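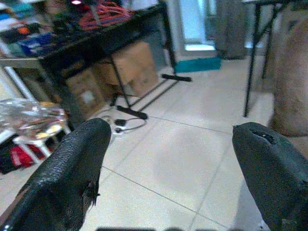 Ticket reopened, because the table still rocks. Davuleck sent the replacement foot in March and I fitted it the same evening, and for two days I was a happy man. Then the packing started. It's a black-topped table on black metal legs, and it lives on big off-white tiles with thin gray grout lines between them, so my first theory was that one leg had found a grout line and settled in. Red cables are bundled at the back and blue packages stacked on the left, and every time I lean on the right end the whole lot shivers.

Tried so far:

Moved it one tile over. Rocked on that tile too, with slightly more enthusiasm.

Tightened every bolt underneath. Two were loose. Felt clever for an hour.

Folded a Vundholm catalog under the right leg. Best result to date - it held until the floor was mopped.

Took everything off and checked the top with a level. The top is fine. Put everything back, in a worse order.

Support reply, 8:40 a.m.: Please confirm the load is under 400 pounds and the feet are screwed all the way in.

My answer: it is packages and cable, so yes, and they are. I suspect that last part is the trouble. All the way in on four legs only works if the floor is flat, and mine was laid by an optimist. Backed the right foot out 2 turns and the rocking dropped by half. One more turn and it moved to the other corner.

Status: open, pending longer feet.

- Fitzgerald Sorensen

Comments

drelach_fan: Same table, same wobble. Back out the foot diagonally opposite as well, half a turn at a time.

Mopsy: What happened to the catalog?

F. Sorensen: It's drying.

Related tickets
Arango shelf leans left when full
Drelach bench: missing washers
Scratches on black tabletop
Which feet for tile floors?

Home | Tickets | Parts | Contact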